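Cavell kündigt Sammleredition von „Dretorden“ an

Grostum, 20. Juni 2023 — Der Publisher Cavell veröffentlicht das Strategiespiel „Dretorden“ im Juli zusätzlich als Sammleredition für PC. Die Auflage ist auf 3.000 Exemplare begrenzt. 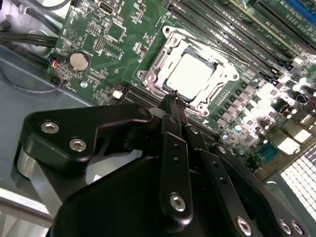
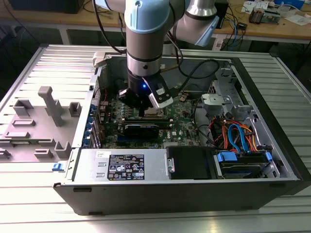 Die Edition enthält das Hauptspiel, zwei Kartenerweiterungen und den Soundtrack mit über drei Stunden Laufzeit. Das Wendecover zeigt außen das Standardmotiv und innen den Stadtplan von Soler. Vorbestellungen nimmt der Cavell-Shop ab sofort entgegen — je Kundenkonto höchstens sechs Exemplare. Die Erweiterungen erscheinen zeitgleich als Download.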